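Hetdale Harriers Open Entries for June Trail Relay

New four-leg course links Woritz Reservoir with the town center; junior race added for runners aged 11 to 16

HETDALE, Friday, February 1, 2019 - The Hetdale Harriers running club today opened entries for the Hetdale Trail Relay, a team race over 54 miles of footpath, forest track and quiet road that will be held in June. The relay replaces the club's summer road 10K, which was last run in 2017 and could not continue on its former course after changes to traffic on Mill Avenue.

Teams of four will start at the Woritz Reservoir parking area at 6:30 a.m. and finish on the running track at Hetdale Community Park. Each runner covers one leg, and the legs differ in length and difficulty so that clubs can field mixed-ability teams. Entries are limited to 800 runners in the main relay, or 200 teams. A separate junior race on the reservoir loop will accept up to 300 entrants.

"We wanted a race that begins somewhere our members already love to run and ends where their families can watch," said Carolina Frade, president of the Hetdale Harriers. "The old 10K served the town well for many years. The relay gives us a chance to use the hills, and it gives visiting clubs a good reason to stay for the day."

The first leg follows the north shore of the reservoir before climbing to the Antunes Ridge fire road. At 16 miles it is the longest of the four. The second leg, 14 miles, stays high for most of its distance and includes the steepest ground on the course, with 588 feet of climbing in a single stretch between the ridge gate and the old lookout. Runners on the third leg descend 13 miles through the state forest to the village of Lower Woritz. The final leg is 11 miles, almost entirely on packed gravel and pavement, and enters the park from the east side.

Handovers will take place at the ridge gate, the forest picnic area and the Lower Woritz firehouse. Teams will exchange a wristband carrying a timing chip. A runner who arrives at a handover after the posted cutoff will be timed as usual, but the next runner on that team will be released in a group start so that the roads can reopen on schedule.

Race director Duarte Sampaio said the course was tested in sections by club members through the fall. Two changes were made as a result. The crossing at County Road 9 has been moved to the marked crosswalk beside the church, and the third leg now avoids a narrow footbridge that would have caused delays in both directions.

"The footbridge was a lovely part of the route, and I was sorry to lose it," Sampaio said. "But two runners cannot pass on it, and hikers use it all summer. The new line adds a short climb and brings everyone out at the same meadow." 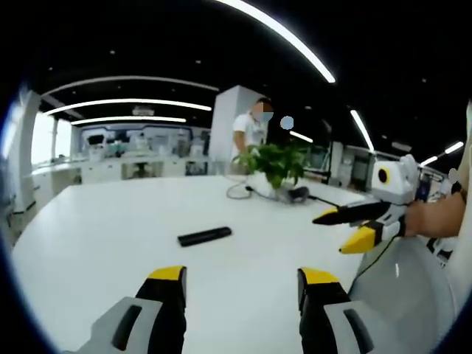
Timing and live results will be provided by Plarkonix, the relay's presenting sponsor, under a three-year agreement with the club. Split times from each handover will be posted on the race website during the event. Plarkonix will also fund free entry for school teams in the junior race.

"Families at the finish should be able to tell when their runner is on the last leg," said Bernardo Salgado, regional manager at Plarkonix. "We are pleased to support a new event from the start, and our own staff have entered two teams."

The junior race will begin at 9:00 a.m. at the reservoir. Runners aged 11 to 13 will complete one lap of the 2-mile loop, and those aged 14 to 16 will complete two. A parent or guardian must sign the entry form and be present at registration. Junior entrants do not need to belong to a running club.

Hòa Khương, the club's head junior coach, will offer free practice sessions on the loop on Saturday mornings beginning in April. Sessions are open to any young person in the district and will cover pacing, downhill running and how to share a trail with walkers and cyclists.

"Many of our juniors have only raced on a track or a school field," Khương said. "The loop has roots, a bit of mud and one hill they will remember. After two or three visits it feels much shorter."

Awards in the relay will be given to the first three teams in the open, women's, mixed and masters categories. A team may enter the masters category if all four runners are 40 or older on race day. The fastest runner on each leg will also be recognized, with separate awards for men and women. The Antunes Cup, formerly presented to the leading local club in the 10K, will go to the first relay team whose members all live within the Hetdale school district.

Parking at the reservoir is limited, and teams are asked to bring no more than one vehicle to the start. A shuttle bus will run from Hetdale Community Park beginning at 5:15 a.m. Support vehicles are not permitted on the Antunes Ridge fire road at any time. Water will be available at every handover and at one further point on each leg. Cups will not be supplied on the second and third legs - runners must carry their own bottle or soft flask.

Dogs are not allowed in either race, and headphones may not be worn on the road sections.

The entry fee is $140 per team through the end of March and $165 after that date. Club captains may change the names on a team without charge until one week before the race. Entries close when the limit is reached, and a waiting list will then be kept in the order requests are received.

Residents of Lower Woritz will receive a letter in May with details of the temporary road closure near the firehouse. Questions about access before then may be sent to the club through the contact form on its website.

About the Hetdale Harriers

The Hetdale Harriers is a nonprofit running club for adults and juniors. Members train on Tuesday evenings at Hetdale Community Park and take part in road, trail and cross-country races throughout the region. New members of all abilities are welcome.

Media contact

Margarida Fonseca
Communications Officer, Hetdale Harriers
Press passes for race day are available on request. Course maps and the full race rules can be downloaded from the relay page of the club website.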